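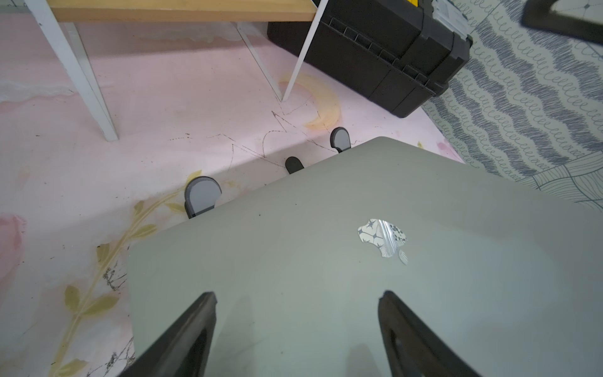 The Success Rate Is the Wrong Number to Lead With

Opinion
10th July
By the Nillham robotics desk

Search articles, topics, authors

Most papers on robot manipulation report one figure above all others, the share of trials that ended in success. I think that figure has done more harm than good, and a recent result on laptops is a fair place to argue it.

The method is called Prolus. It learns two-armed handling from recorded demonstrations, as many systems now do. What sets it apart is that the training data is labeled by contact. Each time a finger touches or leaves the object, the recording is marked, and the policy learns to predict the next contact along with the next motion. The authors trained it on 3,000 demonstrations and compared it with Coltent, an older method that predicts motion only.

The headline result was dull. On the main laptop task, over 50 trials each, the two methods finished within two successes of each other. I have heard people dismiss the paper on that basis. They read the table, saw no gap, and moved on.

They should have read the appendix, where the failures are sorted by kind. Coltent tended to fail late, with the laptop already off the surface. Prolus tended to fail early, before it had committed its weight to a grip, and in many of those cases it let go and stopped. Both outcomes score zero. Only one of them costs you a laptop.

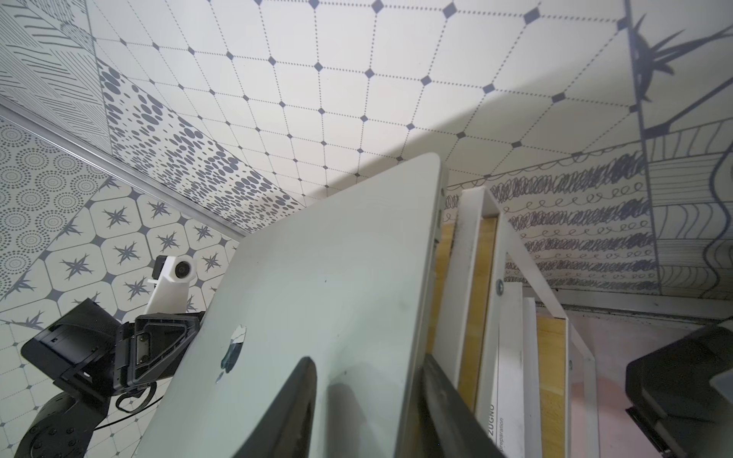
A laptop is a good test for this because it is awkward in ordinary ways. It is thin, flat and smooth, and it has a hinge. A grip that works on the lid may be useless on the edge. With two arms, each one can also undo what the other has done, and a small error in timing becomes a twist. People deal with this by feel and give it no thought. A robot working mainly from cameras near its fingers has much less to go on, and it matters a great deal whether it knows that a touch is coming.

The usual reply is that sorting failures is subjective. One lab's slip is another lab's bad grasp. That is true, and it is a reason to agree on terms. It doesn't follow that we should go on throwing the information away. Mollel, the labeling scheme used in the appendix, has few categories and plain definitions. I tried it on 30 of our own recordings and had little trouble — the hard cases were the ones where the arm hesitated and then carried on. 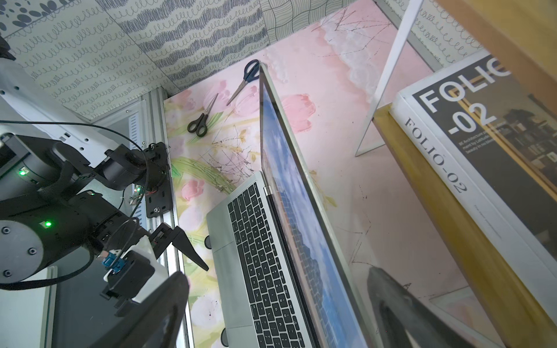
There is also the matter of what happens around the object. Desks and shelves have other things on them. A policy that reaches the laptop but sweeps through its neighbors has not done the job, and the standard score will say it has. The Prolus paper is no better than the rest here. It doesn't report stray contact at all, even though its own labels would make that easy to add.

I don't think Prolus is a breakthrough. The contact labels take time to produce, and the paper is vague on how much. I would also like to see it tried on objects it was not trained on. But the appendix tells me more about how the system behaves than the main table does, and reviewers should start asking for that material up front. Put the failure breakdown on the first page of results. The success rate can go under it.

Share 50
Comments 2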